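Slow Bike, Long Road: A Rider on Going from Drisden to Vellosmont and Back on a 250

29 April 2025

She had the map out before I had my jacket off. It's a paper one, folded so many times that two of the towns on it have worn through, and she has gone over the route in orange marker, with green for the bits she would skip next time. There isn't much green.

The trip was Drisden to Vellosmont and home again by a different way, 1000 miles by her odometer, on a 250cc single that most people would call a commuter. She has been riding for most of her adult life and has owned bigger machines, including a big touring twin with heated everything. She sold the twin two winters ago. When I asked whether she missed it, she thought about it properly before answering.

"I miss it on the interstate," she said. "So I quit riding on the interstate! I know that sounds like a joke, but that was pretty much the whole plan. I sat down in January with this map and I looked for a way to get to Vellosmont without a single on-ramp. And there was one. It took me three evenings to find it and I was so happy I called my sister."

I have done that ride the fast way and can remember almost nothing of it except the gas stations. Her version goes up the river, over Hlongwane Pass, down through orchard country and into Vellosmont from the north, past the old mill. She did it in four days, and took four more coming back.
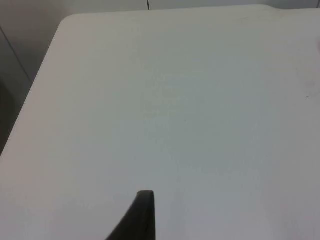
Packing for a small bike

The first thing you learn on a 250 is what things weigh. She had planned to take a camp chair, a proper stove and a second pair of boots, and she loaded all of it up a week ahead and rode to the grocery store.

"It was awful. The front end felt like it was floating, and every time I touched the brake the whole pile came forward and gave me a shove. I went straight home and put everything out on the garage floor, and I made myself pick things up one at a time. The chair went first. Then the boots. I kept the stove until the very last night and then that went too, and you know what? I ate in diners the whole way and it was the best part. There's a place at the bottom of the pass that does a peach pie I'm still thinking about."

What she ended up with was 35 pounds, including the bags. Those came from Otulik, a tiny outfit that sews soft panniers to order, and she was keen to show me how they mount. There's no rack. Two wide straps go over the seat and a third runs forward to the passenger peg, and the whole lot comes off in less time than it takes to find your room key. She did melt a corner of the right-hand one on the exhaust during the test ride, and fixed it with a square of leather cut from an old glove.

The tools rode in a tube behind the license plate. She took wrenches for both axles, a plug socket, a spare clutch cable already taped alongside the old one, tire levers, a patch kit and a hand pump. "A hand pump! Everybody at the club told me to get the little electric one. I like the hand pump. It has never had a flat battery."

Over the pass

Hlongwane Pass is the part everybody asks about, and she clearly enjoys telling it. The road is paved to the lookout and gravel for a good while beyond it, and the gravel side is steep. On the twin she had always turned around at the lookout.

"I'd get up there and look at it and I'd think, that's for people with knobby tires and no mortgage. And this time I stopped, I ate a sandwich, I looked at it again, and I thought, well, this bike weighs nothing. If it falls over I can just pick it up. So I went."

Did it fall over?

"Twice. Once going around a washout and once when I was standing completely still taking my gloves off, on pavement, in front of a family with a picnic." She laughed so hard at this that she had to put her coffee down. The first fall bent the shift lever up against the case, and she straightened it with the axle wrench and her foot. The second did no damage except to a mirror, and the family gave her a slice of watermelon.

She is serious about technique once you get her going. Stand up a little before you think you need to, she says, and let the bars move around in your hands. Pick the gear at the top and stay in it. On the way down she used second nearly the entire time and hardly touched the front brake. She had practiced all this on the fire road behind her house, going up and down the same hill until the neighbor's dog stopped bothering to bark.

"I'm no expert, please write that down. I had one good lesson and a hill. But a hill is a lot! If you've got a hill you should use it."

What it's like at that speed

I wanted to know about the boredom, which is what would worry me. The bike is happy at fifty, and will do sixty if you don't mind the noise. There were long, straight stretches on the orchard side, and she had a headwind for one whole afternoon.

She wouldn't call it boring. She did admit to singing. She also got into the habit of stopping any time she wondered about something, so the trip filled up with hardware stores, a cemetery with a sundial, and a man selling used irrigation pipe who wanted to talk about the two-stroke he had in high school. On the twin, she said, she'd see something, think about slowing down, and already be past it.

"The days felt huge. I'd get in at night and try to remember breakfast and it seemed like last week. I don't know how else to put it. I was tired, my backside hurt, and I could not wait to get up in the morning."

About the backside: she recommends a sheepskin pad and getting off the bike every hour whether you want to or not. She tried an air cushion on the first day and mailed it home on the second.

Fuel was the other thing I had wondered about. The tank is small, and the stretch between the last pump on the river side and the first one over the pass made her nervous enough to carry a spare bottle. She never opened it. For the whole trip she kept the fill-ups in a notebook with the odometer reading next to each one, and she read me several pages of them with real pleasure. I'll spare you those, but the bike averaged better than the book says it should, and the chain needed adjusting only once, in a motel parking lot in Vellosmont, by flashlight.
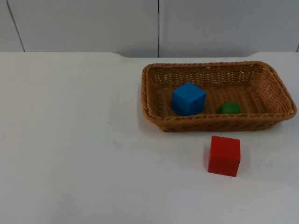

The white table, with the wicker basket and small toys.

The one bad day

It rained on the sixth day. It had rained before, but this was the kind that comes up under your visor. She had 544 on the trip meter when the engine started cutting out, coming down a long grade with logging trucks behind her, and she coasted into the lot of a feed store with the starter button doing nothing at all.

"I stood under their awning and I was so mad. I had been telling everyone how simple this bike was. So then I had to go and prove it."

She took the seat off, dried out every connector she could reach with a borrowed shop towel and found the trouble in the side stand switch, which had packed itself full of grit from the pass. She cleaned it with contact spray bought inside the store. The bike started on the second push. She bought a bag of birdseed as well, out of gratitude, and then had nowhere to put it, so she gave it to the next motel.

I asked if she ever thought about getting a truck to come and fetch her. For the first few minutes, yes. She had the number up on her phone. Then the cashier came out with a cup of soup, and it seemed rude to leave before finishing it, and by the time she had finished it she'd remembered about the switch. It had done the same thing once in her driveway after she pressure washed it. Her advice is to leave the pressure washer alone and to put a dab of dielectric grease on anything that plugs into anything.

Where next

She has a second map, as clean as the first one is ragged, and there's already a little orange on it. The idea is to come at Hlongwane from the other side, gravel first, while the high meadows are in bloom, and then turn south toward country she has never ridden at all. She'll take the same bike and the same bags. The tires will be new, a bit more aggressive in front, and she is going to relocate that side stand switch even if it takes her a whole weekend.

A couple of riders from her club have asked to come along, both of them on big adventure bikes. She's glad to have them but she has set one condition, and she repeated it to me while she was folding the map back up along its tired old creases.

"I go in front," she said. "They can look at the view."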